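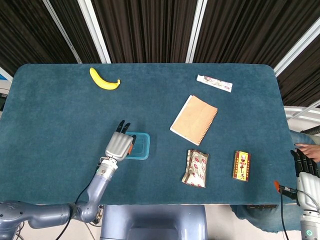 The Slow Season at Trarska

There was a time, and it wasn't so long ago, when the weeks before the holidays were the only ones that mattered at Trarska. The company makes kitchen timers, bedside clocks and a little wind-up radio that your aunt probably owns, and it used to sell nearly half of them between the first frost and the last mailing day in December. People in the warehouse at Urkby planned weddings and knee operations around it. Then last year the orders from overseas came in thin, and thinner the week after, and on a Thursday afternoon the managing director, Davina Rennie, sat down and wrote a letter to her shareholders that she had hoped never to write.

It was two pages long. She wrote most of it by hand first, a habit she picked up from her father, and she will tell you (at some length, over very strong tea) that the hard part was the second paragraph, where the number had to go. Trarska would miss its own sales forecast for the quarter. By the next morning the shares had lost a fifth of their value, and her phone had more messages on it than she could scroll through before breakfast.

"I'd been warned it would feel personal," she says. "It did. I went and walked the dog twice."

What went wrong is a longer story than the letter let on. Trarska had spent years building up a following in cities far from home, selling through a chain of distributors who bought big and bought early. It was a lovely arrangement while it lasted. The distributors took the risk, Trarska got paid up front, and everyone in Urkby got used to thinking of a shipped box as a sold box. Greer Semple, who runs the finance side, had started to fret over that back in the summer. She kept asking how many of those clocks had gone home with a customer and how many were sitting on a pallet somewhere, and the answer she got was mostly a shrug.

Then a smaller rival called Plomivow came along with a timer that did much the same job for a good deal less money. Shoppers who might once have paid for the Trarska name began to wonder why they should. The exchange rate moved the wrong way too, so a clock that had been a treat became a stretch. None of these things alone would have sunk a season, Semple reckons, but they all turned up at the same party.

There was one more wrinkle, and it's the one that makes the people in the repair room smile. Two years ago Trarska began offering cheap repairs on anything it had ever made. Customers loved it! They mailed in clocks from the backs of closets, clocks with cracked faces, clocks that had belonged to somebody's grandmother, and off they went home again, good for another ten years. Every one of those was, if you look at it with a cold enough eye, a new clock that didn't get sold.

Finlay Gillies has worked in repairs since before there was a room for it, and he doesn't look at it with a cold eye at all. He thinks the program is the best thing the company does. There was pressure after the letter to raise the price or drop it altogether, and for a few weeks it seemed as though it might go. Rennie kept it. She says a customer who trusts you with an old clock will come back for a wedding present, and if that takes a few years to show up in the accounts, then she'd like the chance to wait.

Not all of her investors feel that way. Sheena Imrie manages money for the Ritchie fund, which has held Trarska shares through good years and dull ones, and she is fond of the place without being the least bit sentimental about it. What bothered her was how late the news came. Other firms selling into the same cities had been grumbling for months, and she would have liked to hear it from Trarska before she heard it from everyone else. She sold 60 percent of the fund's holding in the week after the letter and hasn't bought any of it back, though she still takes Rennie's calls and still asks good questions.

The company employs 435 people, and nearly all of them kept their jobs through the winter. Overtime went. So did the new packing line, which had been promised for spring. Aoi Kubo, who looks after overseas sales, now spends much of her month traveling to shops in person, asking the owners what is moving and what is gathering dust. She sends her notes to Semple every Thursday evening, and the forecast is built from those notes instead of from the shipping log. It has made for a more modest set of numbers, and for rather more lively Friday meetings.

As for the coming season, Rennie won't be drawn on it much. Orders are a touch better than they were. The cheaper timer everyone asks her about is on the drawing board and may stay there. The next letter to shareholders goes out in December, and she has already started on it, in pencil, at the kitchen table.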